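## 4. Running the shoe pick in simulation

Applies to the Tollham bathroom world, revision of March 22, 2021. Complete Section 3 (install and license check) before starting. Each club team works from its own copy of the world file.

### 4.1 Loading the world

1. Log in to the lab machine with your team account.
2. Open the Cletico launcher and select **Worlds > Tollham > Bathroom**.
3. Enter the object seed. Practice runs use 774. Graded runs use 484.
4. Press **Load** and wait for the status line to read READY. Loading can take up to 117 seconds on the older machines.
5. Open both view windows from the **Cameras** menu.

**Note:** The seed sets the starting pose of every loose object. If your views do not match your partner's, compare seeds before changing anything else.

### 4.2 Setting the approach

1. In the **Target** list, select `sneaker`.
2. Set the approach direction to vertical, fingers down.
3. Set the gripper to open before the descent. The default is closed.
4. Jog down in small steps until the fingertips are just above the laces.
5. Check clearance to the spray can in both windows – a single view hides too much of the gap.
6. Close the gripper and save the pose as `grasp_1`.
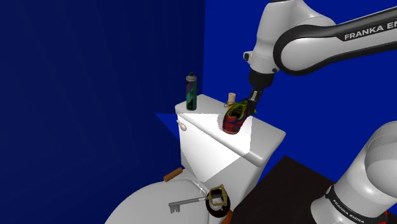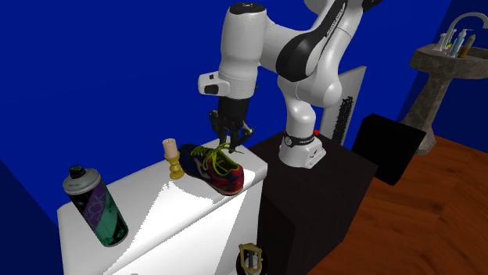 *Figures 4-1 and 4-2. Gripper and sneaker, two views. Figure 4-1: fingers closed at the top of the shoe. Figure 4-2: fingers slightly open over the toe.*

**Caution:** Do not lower the arm with the elbow limit switched off. The planner will accept a path that passes a link through the fixtures, and the run will be scored as a collision.

### 4.3 Recording a run

1. Reset the world with the same seed.
2. Press **Record**, then **Run**.
3. Let the program finish. Stopping early leaves the log without an end marker, and the scoring script rejects it.
4. Save the log as team name, underscore, seed (`melton_774`).
5. Copy the log to the Villanueva share.

Only the sneaker is scored as a target. Contact with any other object is logged as a touch and costs points under Rule 7.

### 4.4 Common faults

**Error 743, target not reachable.** The approach angle is usually wrong. Repeat 4.2 from step 2.

**Shoe slips after closing.** Raise the grip force one level and move the grasp point closer to the shoe opening. Do not increase the closing speed.

**Views frozen.** Close and reopen both windows. The simulation keeps running, so check the clock before you continue.

Send world file faults to Teresa Marinho and scoring questions to Tamsin Dvorak. Attach the log.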